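5 Setting up the open day demonstration

This section covers the table demonstration given to visitors at the Werkitz site in May. It assumes that both arms have been commissioned as described in section 3 and that the operator has signed the Mazurek safety sheet.

5.1 Before visitors arrive

1. Switch on the controller and wait for the status line to read READY. The current program set is number 681.
2. Lay the tablecloth and pull it flat. A fold under the basket will tilt it and spoil the taught heights.
3. Place the basket at the taught position and put the bread in it.
4. Load the Tastetico routine from the Demonstration menu. Do not load the older Wokinley routine -- it uses a different table height.
5. Set the speed limit to 29 per cent and lock it with the key.

CAUTION: Keep visitors behind the floor line whenever the drives are on. The protective stop must be within the operator's reach.

NOTE: The cycle counter stood at 3,803 when this section was last revised. Write the new reading in the log at the end of the day.

5.2 Checking the start position

6. Press HOME and let both arms come to rest.
7. Compare the table with the view below. The gripper hangs over the cloth with its fingers open and empty. The basket stands to the right, with the round bun towards the back left and the plaited roll lying across the middle. The second arm stays behind the basket.

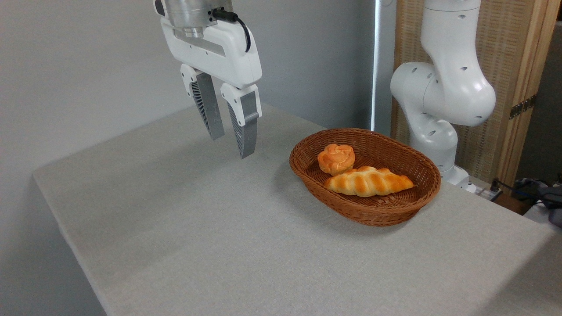

8. Check that the gripper cable hangs clear of the fingers. If it has slipped, stop the drives before moving it.

5.3 Running the demonstration

9. Tell the visitors that the arm is about to move, then press START once.
10. Let the routine run to its end. Do not reach over the table to straighten the bread between cycles.
11. If the gripper misses, press PAUSE, then HOME, and go back to step 7. After 2 misses in a row, end the session and call Dariusz Kubiak.

NOTE: Questions about teaching new positions go to Gunnel Granström -- they are not part of the visitor talk.

12. When the last group has left, press HOME, switch off the drives and remove the speed key.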